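LÉEME – grabaciones de la jornada de puertas abiertas de Okthorpe

Versión 2 de los datos. La primera tenía los nombres de carpeta mal puestos, así que si la bajaste, bórrala.

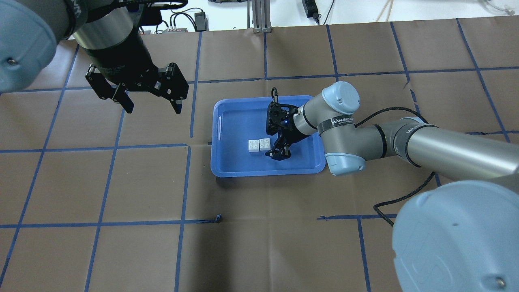 Przemysław Bielecka preguntó enseguida si los episodios en los que el público pide repetir también cuentan, porque a él le parecía que ensucian el conjunto. Pues sí, cuentan, y los he dejado todos dentro – llevan la etiqueta "repetido" y se filtran en un momento.

De dónde sale esto

El 22 jun 2019 abrimos el taller de Okthorpe a quien quisiera pasar, y vino muchísima más gente de la que yo esperaba (¡las sillas se acabaron antes de empezar!). La demostración era sencilla: dos brazos, una bandeja azul y unas piezas blancas de construcción de dos por dos. Trabajamos sobre papel marrón con una cuadrícula de cinta azul, y a los chavales les encantaba elegir la casilla y cantarla en voz alta, como en los barquitos. La gente de Drisidov trajo el programa de control y yo me encargué de grabar y de contestar preguntas, que fueron un montón.

Qué hay dentro

– 492 episodios de la demostración, uno por carpeta.
– 1683 anotaciones de texto, escritas a mano por mí y por los de Drisidov.
– Una lista con los episodios marcados como "repetido" o "interrumpido".

Los nombres siguen el esquema sesión_turno_episodio. En la sesión de la tarde hay un salto en la numeración: paramos a merendar y el contador arrancó en 200. No falta nada, podéis dejar de escribirme por eso.

Cosas que conviene saber

Las casillas de la cuadrícula son más o menos cuadradas, pero la cinta la puse yo a ojo, así que no la uséis como regla para medir. Si necesitáis distancias de verdad, calibrad por vuestra cuenta. Las anotaciones están en español con alguna palabra suelta en inglés (gripper, sobre todo, porque nadie en el taller dice pinza).

El audio lo quité entero. Se oía a los niños llamarse por su nombre y no me parecía bien publicarlo.

Para leer los ficheros uso Mets, el mismo lector de siempre, y con la configuración por defecto va perfecto.

Lo siguiente

En agosto repetimos en Tustcombe, con más sitio y, si me dejan, una mesa más baja para los pequeños. Los errores en las etiquetas, mejor por correo y con el número de episodio en el asunto.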